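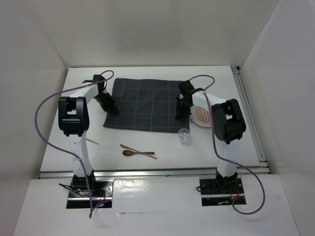
Home | Talks | Notes | Contact
December – notes by Gobnait Hanrahan

Good afternoon, and thank you all for coming back so promptly from your tea. I'd like to talk about Trostisa, our planner, and how it shares one table between two arms.

(Pause.) Cloth is the awkward bit – a plate keeps its shape, a napkin doesn't. So we replan both grippers together, 18 times a second. Mention the 2,737 logged runs, then hand over to Vivek for perception.

Comments

Lovely talk, Gobnait! Will the slides go up?

Does it replan if one arm stalls?

Yes, both arms hold and then replan – Vivek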